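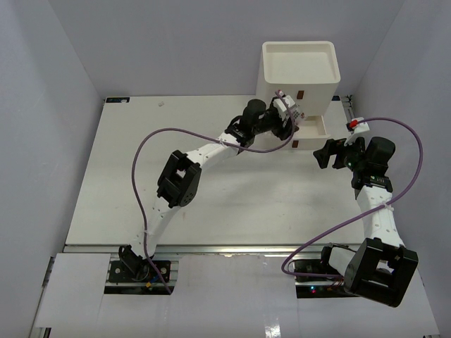 How do I stop the drawers in an old dresser from sticking?

Rub a plain candle along the runners and the bottom edges of the drawer sides, then slide it in and out a few times and wipe off the crumbs.

Posted by Ebbe Kvam, 1 Feb 2026

I should have added a bit more, so bear with me. We had the same trouble with my mum's old dresser, and it was always worst in the humid part of summer. The timber swells and there you are, yanking at the thing in your pyjamas – socks everywhere! Take the drawer right out and look for shiny patches along the sides, as those are the spots that rub. A light go with fine sandpaper on the shiny bits, then the candle, and leave the rest alone. I'd wait for a dry week before sanding, or you may take off too much and end up with a rattly drawer come winter. Beeswax smells nicer, but an ordinary white candle did ours and it's still going well after 2 years.

Posted by Grumlow

soap works too

Posted by Rebelo

Soap does work, though my neighbour tells me it can draw a little damp, so I've gone back to wax myself. The other thing I'd check, if you haven't already, is whether the bottom panel has sagged. Mine had dropped just enough to catch on the rail underneath, and no amount of candle was ever going to fix that. I emptied the drawer, turned it over, pushed the panel back into its groove and ran a little wood glue along the join. Leave it overnight with a few heavy books on top. And please don't go spraying cooking oil on it like I did the first time – it went gummy by October and collected every bit of fluff in the house.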